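Opinion | Getting Around

Search this site Enter keywords Go

Put the bus times back on the pole

13 March 2023

In January the transit office in Platumeck took the printed schedules off its bus stops. The small plastic holders are still bolted to most of the poles. Inside each one is a white card with a square code and the words "Scan for live times." If you scan it, you are sent to a page asking you to install Hatix, the app the city now uses for bus information and fares.

I use the app. It works most of the time, and the map is better than the old one. I also think the paper schedules should go back up, at every stop, and that the city should pay for this the way it pays for the pole and the bench.

There are 309 stops in the system. According to the transit office's own notice, 103 of them had out-of-date schedules at the end of last year, and this was given as the main argument for getting rid of all of them. A wrong schedule is worse than none, the notice said. I agree with that sentence. I don't see how it leads to taking down the 206 that were right.

A printed schedule tells you what the bus company has promised to do. Live times tell you what the bus is doing. Both are useful, and they answer different questions. If I am standing on Mnguni Street at twenty past six in the evening, I want to know whether the next bus is four minutes away or fourteen. The app is good at that. If I am trying to decide whether to take a job in Lastesura that ends at nine thirty at night, I need to know whether there is a bus home after nine thirty, on every working day, and whether there will still be one next month. The app is bad at that. It will show you the next three departures from where you are. To see the whole evening you have to open the route page, choose a direction, choose a day type, and scroll through a table that does not fit on a phone screen.

The old sheet did this in one look. It had the hours down the left side and the minutes across. The last bus was the last number on the page.

People who defend the change usually say that everyone has a phone. Most people do. A smaller number have a phone that is charged, has data left on the plan, has room for another app, and has a screen you can read in direct sun or in the rain. I have stood at the Mnguni Street stop with a dead battery and asked a stranger when the bus was coming. The stranger was also there for the first time, visiting from out of state, and had been trying to get the app to accept a foreign phone number. We waited together and the bus came when it came. That is a small problem for two adults in good weather. It is a larger one for a child going home alone, or for a person who has just come out of the clinic and can't walk far.

The second argument is cost. The office says printing and posting the schedules came to 667 dollars per schedule change, not counting labor. I have no reason to doubt the figure. The labor is the larger part, and someone has to drive to every stop with a key and a box of sheets. But the cards with the code were printed too, and someone drove to every stop to put those in. Schedules change twice a year here. A city that resurfaces a parking lot without much discussion can afford two rounds of paper.

It is also worth asking why the 103 sheets were wrong. I rode past some of those stops for years. The ones in the middle of town were kept current. The ones that went stale were on the outer routes, where fewer people wait and fewer people call to complain. The sheet at the end of Route 10 still listed a Sunday bus that had been cut well before. That failure was a matter of who got attention. An app doesn't cure it. When a stop on an outer route has a bad location on the map, or a detour is missing, it stays that way for weeks too, and it's harder to notice, since there is no piece of paper hanging there for a neighbor to point at.

This brings me to the thing I care about most. A schedule on a pole is public in a plain sense. Anyone walking by can read it, including people who do not ride the bus. I learned that there was a bus to Lastesura because I was waiting for a friend outside a bakery and had nothing to do but read the sign. I did not own an app for buses and would not have looked for one. A lot of people start riding that way. They see that a bus goes where they are going, at a time that suits them, and one day they try it. A white card with a code on it tells them none of this. It doesn't name the places the bus goes. It asks them to commit to something before they know if it is any use.

It also works the other way. When the times are posted, the bus company can be held to them by anybody. If the sheet says 7:12 and the bus leaves at 7:09, the people left at the stop have the proof in front of them. With live times only, a bus that leaves early just vanishes from the screen and the next one moves up to the top. I have seen this happen more than once and each time I wondered for a moment if I had read it wrong.

I have heard it said that wanting paper is nostalgia. I don't miss anything about the old sheets. They were ugly, the type was too small, and the footnotes were hard to follow. A letter "B" next to a departure meant it skipped the hospital loop, except during school holidays, when a different letter applied. If the city brings the schedules back I hope it takes the chance to fix them. Larger type would help. So would the name of the stop at the top, the names of the main places the route serves, and a phone number that a person answers. The date the schedule took effect should be printed where it can be seen, so that a rider can judge whether to trust it.

The code can stay on the same sheet. There's enough room for both. Lastesura does it this way, with the times on the left and the code in the lower corner, and I have never heard anyone there call it confusing.

The transit office is taking written comments on the spring service plan. The plan itself says nothing about schedules at stops, but the comment form has an open box at the bottom, and I have used mine to say what I have said here, in fewer words. I asked for the outer routes to be done first. The stops in the middle of town have a bus every few minutes during the day, and a person who just missed one can manage without a sheet. At the end of Route 10 the wait is an hour.

Related

Why the Platumeck fare change confused so many riders
A bench at every stop is not too much to ask
Lastesura evening service: what was cut and what was kept
Crossing Mnguni Street on foot
Letters: readers on the Hatix app 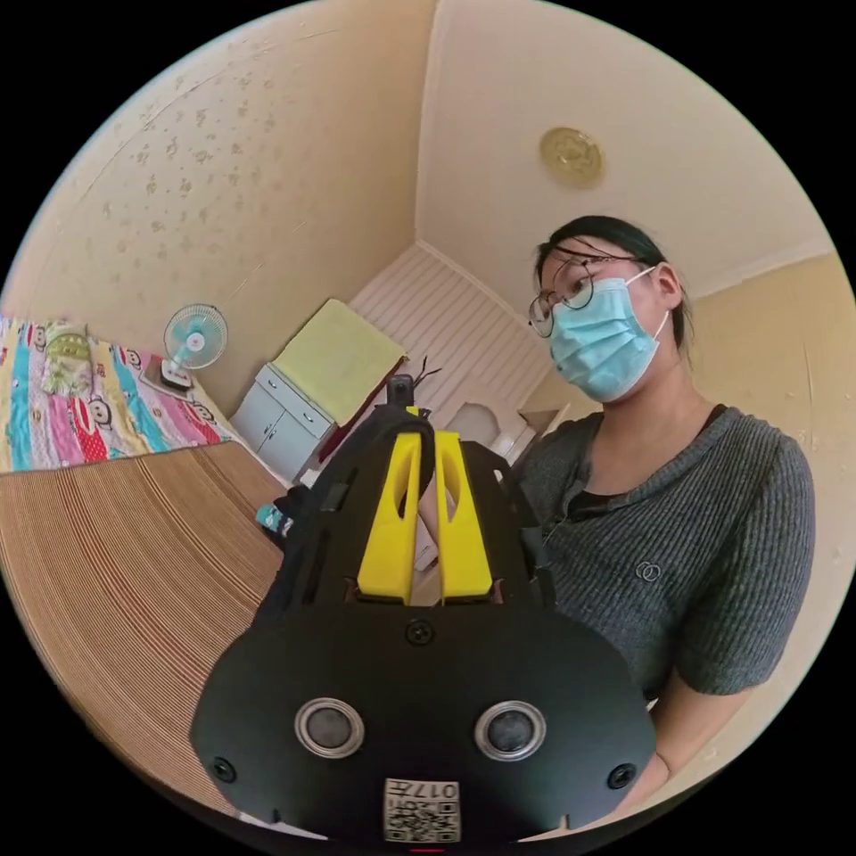 Black hand-held gripper with two yellow fingers.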